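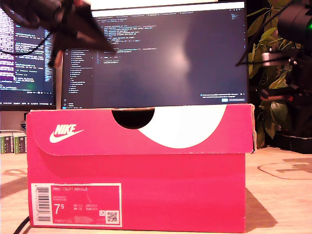 I have been putting off writing this one for ages, partly because a label maker isn't the most thrilling thing to review and partly because I wanted to get through a whole closet with it first. Well, the closet is finished, the hallway cabinet is finished, and I've got opinions!

The label maker is the Vekari, the small handheld one with the little keyboard. I bought it in January from the stationery store in Arnport after my handwriting finally defeated me. I'd written "winter" on a storage bin and my sister read it as "waiter" and left it in the kitchen. So, fine. A machine.

Setup took me longer than I'd like to admit. The tape cartridge goes in at a slant, and the leaflet shows it going in flat, so I spent a good while pushing at it before I gave up and looked at it properly. Once it's in, you hear a click and you're away. Batteries aren't included (grumble) and it takes six, which is a lot for something I can hold in one hand.

## What I like

The keyboard is in normal typing order. My old label maker had the letters in alphabetical order and I never got used to it, I was hunting for the R every single time. On the Vekari I can type with two thumbs like I'm on my phone, and the keys have a bit of bounce to them.

The print is sharp. I use the second biggest text size for anything on a high shelf and I can read it from the bedroom door without my glasses. There are some fonts too, but I tried them all one evening and went back to the plain one. The script one looks like a wedding invitation for socks.

It also remembers the last 11 labels, and I love this more than I expected to. I do a lot of repeats: SPARE BULBS, SPARE CORDS, SPARE EVERYTHING – and being able to pull one back up and change a single word saves a lot of typing.

## What I don't

The tape waste. Oh, the tape waste. Every label comes out with a big blank margin on both ends, and you can shrink it in the settings, but it goes back to the wide margin whenever you turn the thing off. I've cut so many little white tails off with scissors. For a product that makes its money on refills, I do wonder.

Then there's the peeling. The backing is split down the middle, supposedly, but on my first cartridge I couldn't get a fingernail into it at all. The second was much better, so maybe I had a dud.

And the sticking itself is mixed. On plastic bins and glass jars it holds like crazy. On plain cardboard it's fine if the surface is smooth, but on anything dusty or fuzzy the corners start lifting in a few days. I switched to the Fastden extra-strong tape for those and it's a big improvement, though it costs more and only seems to come in black on white around here. Don't put the Fastden tape on anything you want to reuse. I tried to take one off a cookie tin and took some of the cookie tin with it.

## Compared with the Poulain

Hashini Kumarasinghe from my quilting group has the Poulain, the one that connects to your phone, and she let me borrow it for a weekend. It's prettier. You can do tiny pictures and borders, and the app shows you how the label will look before you print, which the Vekari really doesn't. But I had to sign up for an account to print the word BUTTONS, and the first time I tried, it wanted an update. By then I could have written it with a pen. If you like making things look cute, or you've got kids who'd enjoy it, I can see the appeal. For a closet I'd rather press a button and have the label come out.

## Would I buy it again?

Yes, with some grumbling. If they fixed the margins I'd be handing these out as birthday presents. I'd give it four stars out of five, and I'd knock it down to three and a half if you're mostly labeling cardboard and don't want to spring for the stronger tape.

A few people asked about noise after my last post: it buzzes when it prints, sort of like an electric toothbrush, and it's over in a couple of seconds. The dog slept through it. I haven't tried the iron-on fabric tape yet, but I've got a roll on order and I'll add a note when I've put it through the wash a few times.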